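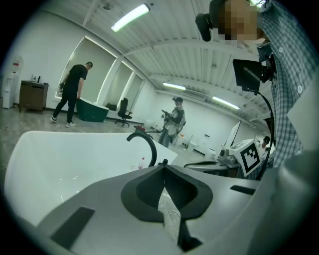 Our project is about small gossip items on music websites, the kind where a singer is seen somewhere with somebody and a writer makes 2 paragraphs from it. I wanted to know how such an item changes when other sites take it over. In the first meeting of our group, Leobardo Barrera proposed that we practice on ordinary things before we touch any real article. One person writes what is there, the next person rewrites it without looking, and so on. A small clear plastic bottle with a red cap, standing just beyond the rim of a white bathtub, is a good case for this. The first writer puts down "bottle near bathtub." The third writer already has a star who drinks in the bath. We laughed at this result, but later we found the same mechanism in our material many times.

1. Material

We followed one story for the band Skotasance and its singer, Cornel Costache. The story started as one post by a fan, who wrote that she saw the singer at the airport with the drummer of another band, Dirnano. She did not write that they were a couple. She did not write that they traveled together. Her post had 31 words.

From this post we collected all English items that we could find in the next days. After removing exact copies, we had 1164 comments and reposts and a much smaller group of real articles, which had a title and at least one full paragraph. The articles were read by all members of the group. The comments were divided between Maricica Avram and me. We did not include video, although Sebastian Radu thinks that we should have, and he is probably right.

2. Method

For each article we marked three things: who is named as the source, which verbs are used for the meeting, and what is added that was not in the fan's post. We had a long discussion about verbs. "Seen with" and "spotted with" look the same in a dictionary, but in a gossip item "spotted" tells the reader that the person wanted to hide. Maricica wanted to put both in one group. I wanted to keep them separate. In the end we kept them separate, and table 3 in the appendix shows both ways of counting, so that the reader can decide.

We also marked the adjectives before the name of the singer. "Outspoken" and "troubled" were common. The word "private" appeared in one article only, and in the same article there was a photo of his street.

3. What we found

The fan is named in the early articles and then disappears. In her place comes "a source," and after this "sources," in plural. We could not find any second person who was at the airport. It seems that the plural was made only by copying.

The drummer also changes. In the first articles she has her name and her band. Later she is "a mystery woman," although her name is one click away. Leobardo thinks this is done because a mystery woman gets more clicks than a drummer from a small band. We have no data for the clicks, so I leave this as his opinion.

The denial was published by the label, Kolitz, and it is short. It says that the two musicians are recording one song together. Most of the sites which had the rumor also had the denial, but in a different form: as one sentence added at the bottom of the old article, with the old title still on top. Two sites used the denial to make a new rumor, that the band is breaking up.

4. Interview

We sent a list of questions to Traian Anghel, who wrote celebrity news for the site Dewan for some years and now teaches an evening course. He answered by e-mail on Tue 3 December. He explained that a writer there had to deliver one item in less than an hour and that 500 characters was enough for publication. There was no time to call a label. He wrote: "I never invented anything. I only wrote the same thing a little stronger than the one before me." I asked him if this is different from inventing, and he said that at the time it felt very different.

He also corrected one of our assumptions. We believed that the titles were written by the same person as the text. At his site the titles came from another desk, and sometimes the writer saw the title only after it was online.

5. Problems

Some articles were changed while we were reading them, and we did not save the first versions early enough. For this reason the order of the articles in the appendix is not certain in the middle part. Also, all of us know the band and Sebastian has been to their concert, so we were maybe softer with the singer than with the sites.

In January we will repeat the work with a story about an actor, using the same marking sheet. The line for verbs will be longer, and every page will be saved on the day when we find it.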